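Prurker 600 Fabric Shaver: A Review After One Bad Winter

I own a lot of gray knitwear. This was never a plan. You buy one gray shirt because it goes with everything, and a few years later you open a drawer and it looks like weather. Gray knits also pill, and they do it in the places you rub against desks, seat belts and the dog.

For years my method was a disposable razor and bad language. Then my neighbor Radymyr Pavliuk, tired of hearing me complain through the fence, told me to buy a fabric shaver like an adult. I went with the Prurker 600. The 600 doesn't seem to refer to anything. I looked all through the manual, which is printed in a type size suited to ants, and found only that the thing runs on 2 AA batteries and must not be used on pets.

Out of the box you get the shaver, a spare blade, a cleaning brush that I lost by dinnertime, and a plastic cap. The cap fits so tightly that I have broken a nail on it twice. The body is shaped like a computer mouse that has been working out. It's comfortable enough for a shirt and a half, after which my thumb starts filing complaints.

On wool it's very good. I have an old Kushnir cardigan I'd more or less demoted to gardening, and it came back looking fit for lunch with somebody's mother. Cotton blends are slower. You have to lay the shirt flat on something hard, pull the fabric a little tight with your free hand, and move in small circles. If you try it while wearing the shirt, as I did in a hurry at 7:40 one morning, you'll end up with a hole at the elbow and a new respect for instructions. 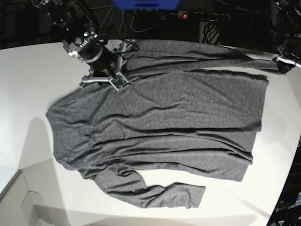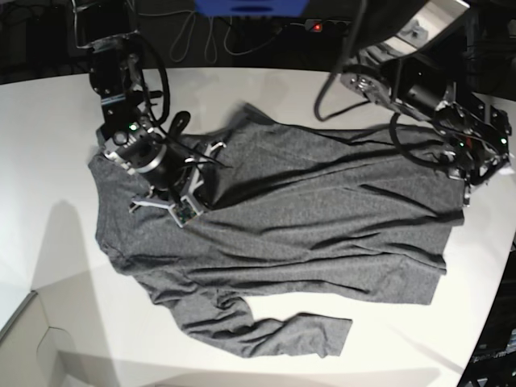 Gray long-sleeve shirt, laid flat on a white table.

Does it work on thin T-shirts?
It will take the pills off, but set the guard to its tallest height and keep the pressure very light, as thin jersey gets pulled into the holes and nicked.

The lint bin is my main complaint. It holds a thimbleful, and it gives no warning before it's full. The motor just drops to a sadder note and the shaver starts pushing fuzz from one side of the sleeve to the other. Emptying it means twisting off a clear cup that releases its contents in a small gray puff, always toward your coffee.

I also tried the Tornunon, which my sister swears by. It plugs into the wall, so it has more muscle, and it went through a thick sweater in half the time. It also sounds like a dentist is in the house, and the cord is just short of every useful surface I own. If you do all your sweaters in one sitting once a year, get that one. I do mine in guilty little bursts in front of the television, and the Prurker is quiet enough that I can still follow the plot.

Replacement blades are sold at Rostside, on the bottom shelf behind the shoe polish. My first blade lasted until June. The second is going strong, though I suspect it has had an easier life, what with summer.

Four stars. It would be five with a bigger bin and a cap designed by someone with fingernails.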